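Karlijn Van Loon has been folding things since before I sat down. Tea towels mostly. She runs the mending and laundry room at Siltbridge, up the stairs behind the Macedo bakery, and she doesn't stop for interviews.

"Ask while I work," she says. So I ask.

Why folding? She laughs. "People bring me a bag of clothes for repair and half of it isn't broken. It's just been balled up in a drawer for 6 years." She learned from Els Nijs, who had the room before her and who folded everything in thirds, sheets included. Van Loon does thirds for shirts only. Towels in half, then half again, no arguments.

Cotton is her favorite. "It listens. You press it with your hand and it stays pressed." Fleece she can't stand. Silk, she sends to Hwa-young So accross town.
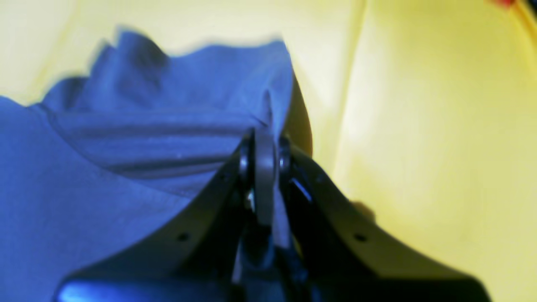 2 min read

Blue is the color she sees most. Soft blue cotton, work shirts, old T-shirts, bed stuff. "Everybody owns too much blue. Me too." In May, when the winter bags come in, she gets through roughly 70 pieces in a morning, coffee going cold on the sill.

Any advice for the rest of us? Big flat surface, she says. Smooth it from the middle out. Sleeves in before you touch the hem. And dont fold on the bed, you'll only sit on it.

Then a customer on the stairs, Aldo Ferri, with a duvet cover and a missing button. "Leave it there," she calls. "No, flat. Flat!" He's back down by 10. She has already started on the next towel.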